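3 min read

June, late

Plokeck rang again about the water bill. Their story is that we used 1,845 litres in a week when the two of us were barely home. I read the meter myself and got 1,756, so one of us can't read, and I have good eyes. The woman on the line said the difference was "within tolerance". Whose tolerance? She offered me a smart meter, free for the first 2 years. I asked what happens in the third and she said she'd send a brochure.

Cold again. Frost on the neighbour's ute till nine. Put the grey doona on the bed and had soup for tea, the pumpkin one, too sweet.

The street meeting was mostly about Witimico's plan for the old dairy. Three storeys, a cafe, "community space". I have heard community space before and it ended up a car park with a bench in it. Everyone liked the colour of the drawings. I asked where the stormwater would go and got a long answer about native grasses. Maybe the grasses are thirsty. I'll put in an objection, for what that's worth, and it probably isn't worth the stamp.

Bonedora tablets, day nine. Knee feels the same as it did on day one. The box says to allow six weeks, and six weeks is also about how long a sore knee takes to get better by itself. I'll finish the packet seeing I paid for it.

To do before the end of the month:

1. Write to Plokeck, keep a copy.
2. Objection to the dairy, one page, whiteboard for working out what goes in it.

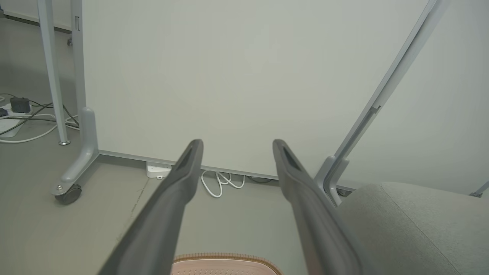 3. Ring Kahraman for a second quote on the gutters. The first one was a joke.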